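Trullach Teleoperation Kit: Set-Up Guide
Section 7. Recording Your First Kitchen Task

By now the headset is paired and both arms have passed their joint check, so here comes the fun part! In this section you'll drive the robot at the counter and save a set of demonstrations that Sumon can train on. Give yourself a free afternoon for it.
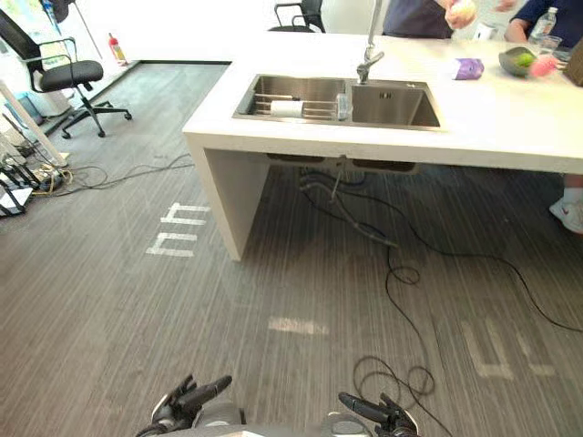 Section author: Firkska documentation lead, remote operation
Last edited Sun 29 June

Before you start

1. Walk the floor between the operator's chair and the counter. Move any cable that crosses the robot's path.
2. Agree on one task and write it down in a single sentence. "Put the plate on the rack" is good. "Tidy the sink" is too big for a first try.
3. Set out the objects and decide how far each may shift from one take to the next.
4. Open Gape on the operator laptop and check that the head view and both wrist views are live.

CAUTION: Keep a second person at the stop button whenever the arms are powered. Anyone helping at the counter steps back before you press Engage.
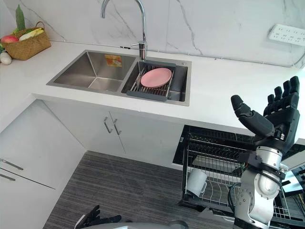

Start with the arms low and to the sides of the work area, hands open, and let them settle there before you reach for anything. It feels slow the first few times, but you'll be amazed how much calmer your reaches get.

Recording a take

5. Match your own hands to the robot's pose, then press Engage. The arms follow you from that point on.
6. Press Record and wait for the tone.
7. Do the task at one steady speed. If you fumble a grasp, recover and carry on (a clean recovery is great training material!).
8. Return to the start pose and press Stop.
9. Mark the take Keep or Drop right away, while you still remember it.

Note: Takes longer than 600 frames are split when you save them. Sumon joins them again on import.

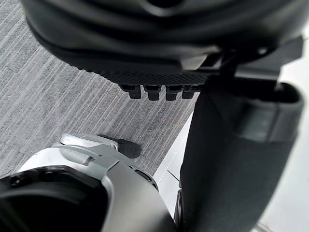 One operator wrote to us that she steered by the head view alone for her first week and kept closing the fingers too early. Switching to the wrist view for the last bit of each reach fixed it for her, and she now swaps views without thinking.

We've picked up the same habit. Use the head view to travel and the wrist view to close in. You can set the swap to a foot pedal under Gape > Views > Quick Switch.

Checking the wrist views

10. Raise each hand clear of the counter and hold it against a plain surface.

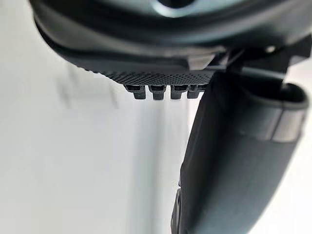 11. Open and close the fingers slowly. The picture should keep up with your hand; if it lags, lower the stream quality one step and try again.
12. Wipe the lens with a dry cloth if the picture looks hazy, then repeat step 11.

Aim for about 20 kept takes before you train anything. Change the starting spots a little between takes, and swap operators if you can, as different hands really do add something.

To export, choose Session > Send to Sumon. Leave the laptop plugged in until the bar turns green. Dropped takes stay on the laptop until you clear them from the Session menu.

Next: Section 8, Playing Back a Trained Task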